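Zuludgate Sound Walk – Your Questions

I've been recording the sounds of the Zuludgate neighborhood for a few years now, and the walk is what came out of it: a self-guided audio tour you listen to on your phone while you wander. These are the things people write to me about most. Last updated Wednesday, February 19, 2025.

What is it, exactly?
Eleven short pieces, each tied to a spot along Gouveia Street between the old Clonico shoe factory and the river steps. You'll hear shopkeepers, church bells, buses, a barber who sings while he sweeps, and a lot of plain old street noise that I happen to love. There's some music too, all of it built out of things I recorded on the block.

How long does it take?
The audio adds up to 54 minutes. Most people take longer than that, and good for them – the bakery is right there between stops three and four.

Do I have to start at the factory?
Nope! You can jump in anywhere. The pieces do sort of talk to each other if you go in order (the bells at stop two come back at stop nine, slowed way down), but plenty of folks start at the river end and tell me they liked it fine.

Does it cost anything?
It's free. The Zollonholm Arts Fund paid for my equipment and the first round of editing, and I'd like to keep it free as long as I can.

Can I bring a group?
Please do. Groups of up to 44 have done it without too much trouble, though the sidewalk by the laundromat gets tight. If you're a teacher, write me first and I'll send the printed map and the transcript.

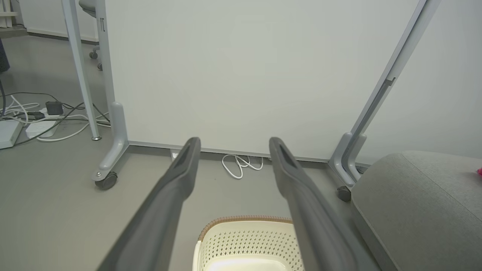 What happens at the listening workshops?
We meet indoors first and make a sound map of the street together. I ask everyone to write down one sound they remember from home, any home, and we read them out and start sorting them into loud, quiet, gone, and so on. You'd be amazed how fast a big blank whiteboard fills up once somebody brings up ice cream trucks. Then we go outside for an hour with recorders and come back to play what we got. No experience needed, and I have recorders to lend.

When is the next one?
I'm doing the big one in August again, during the street fair. There are 60 spots, and last year they went quickly, so get on the mailing list if you want in.

Are the voices real people?
Yes, all of them. I recorded about 200 conversations and used only a sliver of them. Everybody you hear has listened to their part and said okay. A few asked me to leave their names off, so I did.

Is it available in other languages?
Spanish and Portuguese transcripts are up now. The audio itself stays in whatever language people spoke to me in, which changes from stop to stop and sometimes mid-sentence.

Is the route accessible?
Mostly flat, with curb cuts the whole way. The river steps are the exception – you can hear stop eleven just as well from the railing at the top.

My audio keeps cutting out. Help?
Download the whole thing at home before you come. The signal dips near the factory and I can't fix that, sorry.

Can I send you a sound?
Yes! Use the form on the contact page. Phone recordings are fine. Tell me where you were standing and what time of day it was.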